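Retail Operations, Unit 3: Stock Records and Counting
Course handout, Adams Building, evening section (starts 6:30)

Read before class. Bring your copy of the Dorbridge store worksheet from last time, with the opening balances filled in.

1. What a stock record is for

A stock record says how many units of an item a business should have at a given moment. It starts from an opening balance, adds receipts and returns from customers, and subtracts sales, returns to suppliers and write-offs. The number it gives is called the book quantity. The number found by going to the shelf and counting is the physical quantity. Most of this unit deals with the difference between the two.

The difference is called a variance. By convention in this course, variance = physical minus book. A negative variance means units are missing. A positive variance means there are more units than the record says. Students often treat a positive variance as good news. It is still an error, and it often means that some other item is short by the same amount.

2. Worked case: the Dorbridge store

The Dorbridge store sells kitchen and storage goods and buys most of them from Jarier. At the start of September the book quantity for all storage items together was 1359 units. During the month the store received no deliveries in this category and had no returns. It sold 323 units.

Book quantity at month end: 1359 - 323 = 1036
Physical quantity found: 1026
Variance: 1026 - 1036 = -10

A shortage of 10 units against a book quantity of 1036 is a little under one percent. Whether that is acceptable depends on the store's own limit, which should be written down before the count starts. Note also that the variance is for the whole category. It could be made up of a shortage of 10 in one item, or of larger shortages and overages that partly cancel. Always work out the variance item by item before you report a total.

3. Units of measure

A large share of variances come from mixing units. A tray may be bought by the case, shelved by the sleeve and sold one at a time. If the receiving clerk enters one case as one unit, the record is wrong from the first day, and every later count will show too many. The item file should name one base unit, and every transaction should be converted to it.

Sets need the same care. If a basket and its shelf are sold together under one item number, a basket alone is not one unit. Put it on the incomplete list and leave it out of the count until the other part is found or the set is written off. 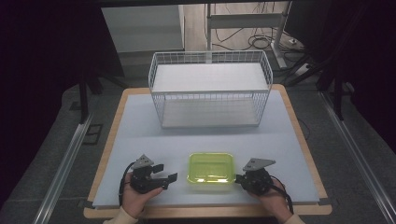 When should a count be done if the store cannot close?

Count before opening or after the last sale, one category at a time, and note the time of the count on the sheet. If sales have to go on during the count, hold the sales slips for that category and adjust the book quantity to the time on the sheet.

4. Blind counts and recounts

In a blind count the sheet lists the items but not the book quantities. This is the method we use in the exercises. A person who can see the expected number tends to find it. The Arberg warehouse case in your reader shows what happens when the sheets are printed with the balances on them: hardly any variances for two quarters, then a large one when the method was changed.

Any item outside the limit is recounted by a second person. If the second count agrees with the first, adjust the record. If it does not, a third count decides. Keep all the sheets, including the ones that were wrong.

5. For next class

Complete the item-level table for the Dorbridge store and mark each item that needs a recount. Write one paragraph on the most likely cause of the largest variance. Show your subtraction.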